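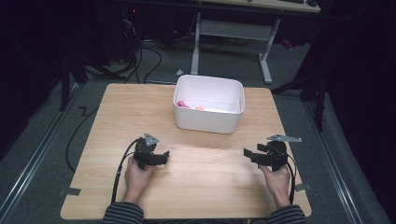
Ivelow asks whether the storage bin really makes a home tidier

Reading time: 2 minutes

Households buy storage bins in the belief that the bins will do the tidying. Ivelow, the home storage advice service, doubts it, and in August it will publish a booklet saying so.

"Before You Buy Another Bin" draws on a survey of 1,144 households, carried out for Ivelow by the research firm Utico. Of those who answered, 272 could not say what was in the storage bin nearest to them. Another 280 said they had bought a bin in the past year and had yet to decide what it was for.

Ivelow does not claim the survey settles much. People are poor judges of their own cupboards, and a household that agrees to answer questions on storage may already be having trouble with it. Even so, the answers sit awkwardly with the cheerful promises printed on most packaging.

The booklet looks at the plain white plastic bin, open at the top, with a hole for the hand at each end. It is cheap and it wipes clean. It also has solid walls, so small things drop below the rim and are forgotten until somebody tips the lot out on the table. Ivelow's testers found that a bin with two or three small items in the bottom was often treated as full, and a second one was bought to go beside it.

Labels come off little better. In the Tapia flats, where 40 households tried a labelling scheme over one winter, most labels were out of date by spring – and several had been stuck on bins that were later used for something else.

"We like a good bin," said a spokesperson for Ivelow. "We would just like to see what went into it, and whether anyone ever took it out again."

The advice is modest. Empty the bin on to a table, put back what belongs together, and find a shelf for the rest. If the bin is still nearly empty, use a smaller one. The booklet makes no promise of a calmer life or a spare hour on Sunday.

"Before You Buy Another Bin" will be free from the Ivelow shop in Godon and by post. Copies for reviewers can be requested now.

Contact: Ivelow press desk, Godon | © Ivelow. All rights reserved. | Back to top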